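Gripper tips for the laundry bench

I've been swapping fingers on the folding rig since July, and a few things have stuck. Soft cloth is harder than it looks! The Canetura fingers have a curved tip that slides under a flannel hem nicely, but the straight Briggs pair bunches it every time (Angus Pomare swears by them, and we've agreed to disagree).

Wipe the fingertips before every run – lint kills the grip. Start at 16 percent force and creep up. I give each pair 100 tries on the same shirt, then write down the misses before I touch any settings.

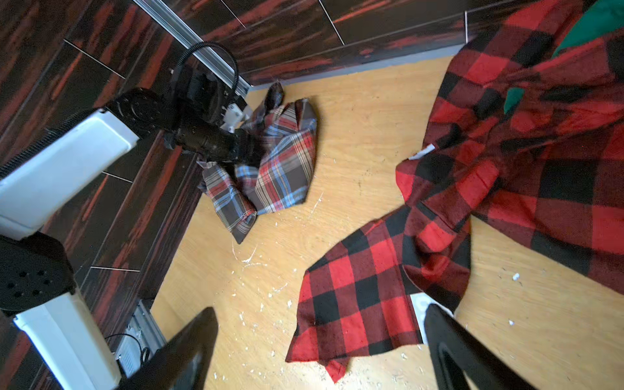
Plaid cloth on the left, buffalo-check flannel on the right, black fingers coming in from below.

Sweep the floor too, or the wrist camera will go hunting for crumbs.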